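Thursday, after club

Home late again and my feet are killing me, but what a lovely evening it was! The Dunmore club is finally onto the table-setting task, which we've been looking forward to since we finished sorting the coloured blocks, and everyone wanted a turn at choosing where the plate should go. (I favour the middle, myself.)

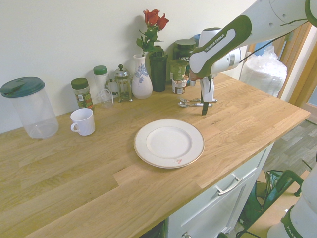 We've got 2868 tries logged now and the Sturari organizers want 3097 before the next round, so there's a fair bit of practising left - mostly forks, I think, as the spoons have been behaving. I said I'd tidy up the labels over the weekend, with a big pot of tea beside me, and I must remember to bring the good extension cord next time. Off to bed now.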